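To: Brakham Workshop and Home Machines list
Date: 7th August
Subject: Re: Can any of them tidy a kitchen yet?

On the list, a member in Sillska wrote:

> I have been reading this list for a while and I still can't get a straight
> answer. My mother is finding the house harder to manage. She doesn't need
> nursing, she needs someone to put the shopping away, clear the draining
> board and pick things up off the floor. Every year I see a film of a
> machine folding a shirt. Is there anything I could buy, or will be able to
> buy in the next couple of years, that would do those jobs? And if they can
> build cars with robots, why is a draining board so difficult?
>
> I have a budget, within reason. I would like to know whether to spend it
> on a machine or on a person.

Spend it on a person. I'll give my reasons below, but I didn't want you to have to read to the end for the answer.

I worked in packing and goods-in for 16 years, the last few of them looking after arms on the packing line at Wako, and I now do the same sort of work part time for a smaller firm. So I know the shop-floor side well and the household side only from reading and from going to look at things when I'm allowed in.

Your question about cars first. A robot in a car plant is given the same part, in the same place, the same way up, every time. If the part is a finger's width out, the line stops and somebody goes and moves it. A great deal of money is spent on jigs and trays so that the arm never has to work out where anything is. Take the jigs away and the arm is no use at all. Your mother's draining board has no jig.

The job closest to a draining board in my trade is what we call bin picking. You have a box of mixed things lying anyhow and the arm has to take them out one at a time. People have been working on it for decades. With one sort of item in the box, say all the same casting, it has been good enough to pay for itself for years. With mixed items it is much better than it was, and warehouses do use it, but they choose which items go to the machine and which go to people.

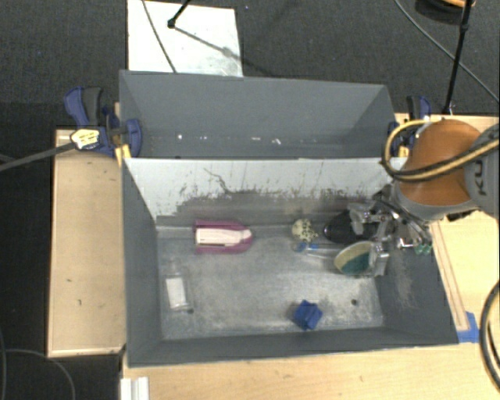 Clear plastic is still the awkward one. A lot of depth cameras work by sending out light and looking at what comes back, and with a see-through bottle much of it goes straight on and comes back off whatever is behind. The machine then believes the bottle is flat, or has a hole in it, or isn't there. A label helps because it gives the camera something solid to find, but the label only covers part of the thing, and the gripper can end up closing on the wrong bit. Anything thin and clear lying on its side is worse again.

Next comes anything close to a wall. You and I slide a finger down the side of a box without thinking about it, or we drag the thing into the open first and then pick it up. A gripper has some width to it, and so does the wrist it is fixed to, and the software has to be sure that neither will hit the side on the way down. Many systems simply leave those items until last and then ask for help. Bowls and cups are a case of their own. Upright, you pinch the rim. On its side, there may be a good place to pinch or there may not, depending on how it has come to rest and what it is touching.

Small round things roll off when nudged. Soft things change shape between the camera seeing them and the fingers closing. Two things touching look like one thing. None of this is impossible, and I have seen each of them handled well, but a kitchen will give you the whole lot at the same time.

Now some figures, because I know there are people here who will ask. At our place we kept a tally over one long trial on mixed goods. Out of 1779 attempts, 1514 ended with the right item held and put down where it was meant to go. The manager was pleased with that and so was I. It is a fair result for a mixed box, and a person standing near by can clear up the rest between other jobs. Think what it would mean at home, though. More than one in seven goes wrong, and at home a wrong one could be a glass on the floor or a jar of beetroot down the front of the fridge. Nobody is standing near by, or rather your mother is, and she is the one you are trying to save from bending down.

Then there is speed. The arm in that trial took 12 seconds for a pick when things went well. That sounds all right until you empty a week's shopping at that rate, and the arm was bolted down with everything in reach. A machine on wheels has to get to the cupboard, open it, find a space, and come back for the next tin.

I have also had a look at the Fikis machine, which comes up on this list often. It is a nice piece of work. I watched it take cups off a table and put them in a tray, and it did so gently and without dropping any. The table was clear apart from the cups, and the man running it moved one of them before it started. I asked about drawers and was told September for the next version. I'd wait and see it do a drawer somewhere other than their own room before believing it.

What I would buy for your mother, if you want to put something towards machines:

A robot vacuum, if she has mostly hard floors and few rugs with fringes. They do work. Somebody will need to empty it and cut the hair off the brush.

A dishwasher, if she hasn't one, raised off the floor on a plinth so that she isn't stooping to it.

A grabber stick, the long sort with a trigger. I mean this seriously. It costs very little, and with a human eye and hand on the other end it will beat most of what I have described above.

The rest should go on a few hours a week of somebody coming in. They will put the shopping away, notice that the milk is off, and change a bulb while they are there - I don't expect to see a machine do all three in the time you are asking about.

If anyone on the list has lived with one of the newer home machines for longer than a month I would like to hear how it went, including what it was doing by the end of the month compared with the first week. Please say what sort of floor you have, and whether you had to move furniture for it.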